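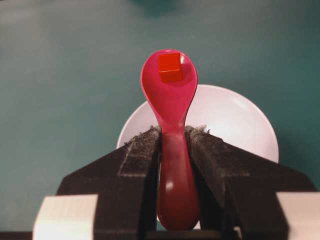
FOR IMMEDIATE RELEASE

Prorora Opens Irner, a Comment Exchange for People Who Still Have Blogs

30th December – Prorora, the small hosting service for personal blogs, today opened sign-ups for Irner, a year-round exchange in which bloggers are matched with strangers and agree to read one another properly. Participants leave comments. The comments must refer to something in the post. The company understands that this is asking a lot.

Irner starts with the first full week of the new year and is open to anyone with a personal blog, whether or not it lives on Prorora. It costs nothing. There are no prizes, no leaderboard and no badge, although people have already begun making their own badges, several of which are quite large.

"Everyone I know with a blog says the same thing, which is that they write for themselves and don't care who reads it," said Bent Vídalín, founder of Prorora. "Then they mention that a woman in another time zone left a comment on their soup post in the spring, and they can quote it to you word for word. I'm including myself. It was my soup."

How Irner works

Each participant gets a partner for four weeks. During that time they read whatever the partner publishes and leave at least one comment per post. If the partner publishes nothing, they go into the archive and pick something older. Partners who publish nothing for four weeks and have no archive will be gently asked what they had in mind.

At the end of the four weeks the partners are shuffled. Nothing stops a pair from continuing to read each other afterward, and Prorora will not be told if they do.

Matching is done by a short form with seven questions. Early drafts asked bloggers to choose a niche, and a great many picked "other" and then wrote a paragraph. The form now asks how often you post, how long your posts tend to run, whether you write about your children, whether you write about your divorce, whether swearing bothers you, what you'd prefer never to read about, and what you had for breakfast. The last question has no effect on the matching. It was left in by mistake during testing and the answers were so good that it stayed.

A participant can skip a round by ticking one box. The box does not ask why. Anyone who has belonged to a link-up and then spent a weekend composing an apology for missing a week will see the appeal.

What counts as a comment

Irner's guidelines fit on one page, and half of that page deals with what counts. "Great post!" doesn't. Neither does "So true," "Needed this today," or a single heart. A comment can be short, it can disagree, and it can be mostly about the commenter's own mother, provided it got there by way of something in the post.

Links back to the commenter's own blog are allowed once per round, on the theory that everyone is going to do it anyway and it may as well be in the rules.

There's no minimum word count. The trial had one, and it produced a great deal of weather.

The November trial

Prorora ran a closed trial of Irner in November with 223 bloggers, recruited through a notice at the bottom of the company's monthly newsletter, below the part most readers give up on. Together they left 2,502 comments. The longest was longer than the post it was attached to and concerned the correct way to fold a fitted sheet. The author of the post, who had mentioned the sheet only in passing, replied at similar length. They are understood to be on good terms.

Things did go wrong. The first round of matches paired a number of bloggers with themselves, a fault discovered when one of them wrote in to say how much she had in common with her partner. Another round went out in the middle of the night with the subject line "SUBJECT LINE." And the company had assumed that people who post daily would like to be matched with other people who post daily, when what they mostly wanted was someone who posts twice a year and has the time to read.

All of this has been fixed, except that the second one may happen again.

"We had people tell us they'd been in blog hops for years and had never read past the first paragraph of anybody's post," said Vídalín. "I don't think they're bad people. If you have thirty links to get through before Sunday night, you skim, and you type something cheerful, and you move on. I've done it with a post that turned out to be about a funeral. I wrote 'Love this!' That was a while ago now and I still think about it in the shower."

Vídalín stressed that Irner is meant to sit alongside existing hops, link-ups and challenges. Prorora hosts several, including a long-running photo hop whose members haven't agreed on a theme since it began, and has no wish to upset any of them.

Gratitude, complaints and the matter of tone

A question that came up often during the trial was whether Irner is supposed to be positive. Many of the friendliest corners of personal blogging are built on lists of good things, and some participants worried that a complaint would land badly on a new reader.

The guidelines take no position. Bloggers may be thankful, snippy, or both in the same post – the company's own blog generally manages both in the same sentence. The form lets people say which they'd like more of, and the results from the trial were evenly split, with a small third group asking for "less of either, more about trains."

Comments that are cruel will be removed and the person who left them will be moved out of the exchange. Comments that are only a bit dry will be left alone. Deciding between the two is a job for a human being, and for now that human being is Vídalín, who asks for patience on weekends.

Olia gets an update

Irner relies on Olia, the comment box that comes with every Prorora blog. Olia has been updated for the launch. It now saves a half-written comment if the page is closed, a feature users have requested since the very first version and which the company admits to having described as "coming soon" for an embarrassing stretch. It also no longer asks commenters to identify the traffic lights.

Bloggers hosted elsewhere can keep the comment system they have. If their blog has comments turned off, they'll need to turn them on, or else put up with receiving their comments by email, where they will sit next to the coupons.

The update also brings back threaded replies. These were taken out when conversations started running off the right side of the screen, one word per line, like a very slow poem. Threads now stop indenting after the fourth reply.

What happened to Won

Longtime customers will remember Won, Prorora's previous attempt to get bloggers talking to each other. Won gave out points for commenting and displayed a running total beside each person's name. Its top scorer had left comments on nearly every blog on the service, and all of them said "Nice."

Won will be switched off when Irner begins. Points can't be transferred, exchanged or mourned on the support line. Anyone who would like a record of their total can download it from the settings page, where it will arrive as a spreadsheet with one cell in it.

Signing up

Sign-ups are open now through the Irner page on the Prorora website and will stay open all year. People who join midway through a round will be held over until the next shuffle, and will get one email telling them so. Prorora wishes to be clear that it's one email.

Bloggers with no recent posts are welcome. So are bloggers whose most recent post promises that they'll be posting a lot more from now on. According to the company, this describes a healthy share of its customers, and at this time of year it expects to see several more such posts by the end of the week.

About Prorora

Prorora hosts 1,031 personal blogs and has a staff of three, one of whom is part-time and prefers it that way. It carries no advertising on its customers' pages. Its blogs cover family life, gardening, grief, knitting, dogs, running, having given up running, and one man's ongoing dispute with a hedge. Prorora also makes Olia and, for a few more days, Won.

Press contact

Bent Vídalín, Prorora. Please use the contact form on the company website. Messages are answered in the order they arrive, and interviews can be arranged by phone or in writing. Writing is preferred. Bloggers who would like to cover Irner may quote from this release as freely as they like, and should expect a comment.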